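Rostano Shared Workshop
Project Gallery: The Woretti Mobile Chair

The Woretti project is a self-propelled office chair under construction by members of the Rostano workshop. The finished chair is intended to return to its desk on command, at low speed and without an occupant. Mechanical work is led by Trinh Nông. Saadet Kurtuluş is responsible for the motor controller and the software.

Seat and base are treated as separate units throughout the build - the seat must remain a standard part that can be exchanged without tools beyond a hex key.
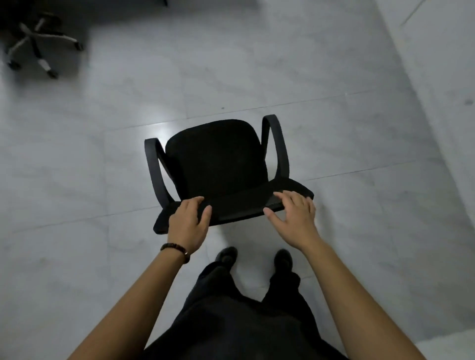

The drive unit will carry 2 geared motors and a battery pack, with a total weight limit of 9 kg. The mounting plate follows the bolt pattern of the original seat, so no new holes are required in the shell. Cable runs are kept below the plate and clear of the armrests.

Bench testing of the controller is complete. Floor trials are scheduled for May, subject to approval of the emergency stop. Members wishing to attend should register at the workshop desk.

Page updated 23 February 2021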